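Banville Rental Housing Program – progress report to the funder
Monday, March 24, 2025

Leasing at Banville is slightly ahead of plan. Of the 22 units finished in January, 18 are now tenanted and the other 4 are under application. Average rent is $600 a week, in line with the approved budget.

The Nuneo site is behind. Council asked for a revised stormwater drawing and our engineer lodged it last week. We can't sign the building contract until that is cleared, so the second drawdown will move into the next quarter.

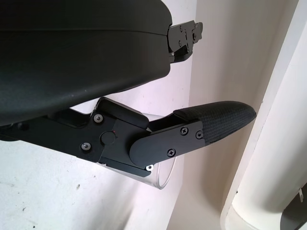

The valuation for the Skilusow block came in below the vendor's asking price. We have put a lower offer in writing and had no reply yet. If the vendor won't move, we would look at the smaller parcel on Bhutto Road – the zoning there already allows townhouses.

No change to the total funding request. Insurance renewals went up and have been met from contingency. The updated cash flow is attached.

Nele Schmieder
Program Manager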